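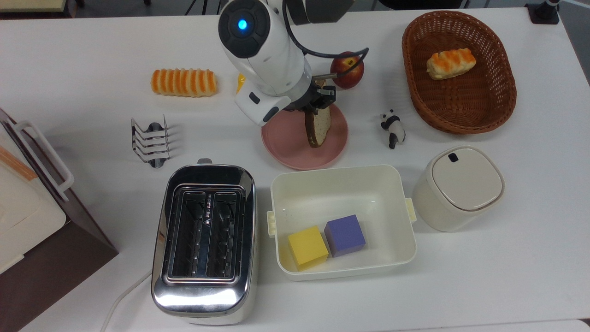 When the Gripper Would Not Let Go: An Interview on the February Stoppage

March 19, 2021

In February, the manipulation laboratory at Onano suspended all work on its breakfast-table tasks after a robot arm failed to release a slice of bread over a plate and then began its return movement with the slice still in its fingers. There were no injuries. The laboratory's safety lead agreed to discuss the incident, the review that followed and the conditions under which work has resumed.

The task in question belongs to a series known internally as Timen. The arm is asked to pick up a slice of bread, carry it to a pink plate and set it down among the other things on the table. The safety lead described it as one of the less demanding items in the series.

"We did not regard it as a risk," the safety lead said. "The loads are small and the movements are slow. That view affected how closely we were reading the logs, and the review says so."

According to the review, the command to open the fingers was sent on time and was recorded as completed. The fingers did not move. The control program accepted the record without checking it against the position of the fingers, and moved on to the next step.

"The program believed it had put the bread down," the safety lead said. "It therefore planned a path for an empty hand. The path was correct for an empty hand. With a slice standing out below the fingers, it was too low."

The slice struck the toaster and was knocked free. The arm continued for 3 seconds before the operator pressed the stop button. Asked whether that interval was acceptable, the safety lead said that it was within the laboratory's own rule but that the rule had since been changed.

"The operator did what the training asked. The training told people to watch for contact between the arm and the table. It did not mention an object that should have been released and was still being carried – and that is a harder thing to notice when you have watched the same motion many times."
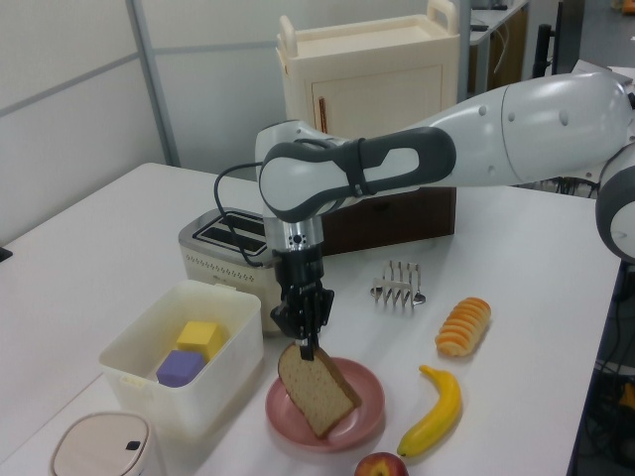

The review then turned to earlier sessions. The laboratory holds records of 1,629 placements made under the Timen series before the stoppage. In 15 of them the fingers had opened late, though in each case they had opened before the arm moved away. None had been reported as a fault.

"Those were scored as successes, because the bread ended up on the plate," the safety lead said. "The scoring was designed to answer a research question. We were also using it as evidence that the equipment was sound, and it was never suited to that."

The cause of the late openings was traced to a worn connector on the cable serving the gripper. The cable hangs in a loop at the wrist, and the review found that repeated turning of the wrist had worked the connector loose. The part was supplied by Flanovetti under the laboratory's existing maintenance agreement and has been replaced. A second arm, at the Assunção site, was inspected as a precaution and its connector was found to be in good order.

Several changes took effect when work resumed. The program now reads the position of the fingers after every release and halts if they have not opened. Late openings are entered in the fault log whether or not the task succeeds. The connector is inspected after every 30 hours of operation, and the operator signs for the inspection before the arm is powered.

The safety lead was asked whether metal and heavier items should be removed from the table while the new checks are being proven. The laboratory considered this and decided against it. "The purpose of the work is to operate on a table with other things on it," the safety lead said. "We lowered the speed for the return movement instead, and we will keep it there until the next review."

One point remains open. The review recommended a separate sensor that would detect an object in the fingers without relying on the gripper's own report. The safety lead supports the recommendation but said that a suitable part had not yet been chosen, and that the laboratory would not announce a date for fitting it until bench tests were finished.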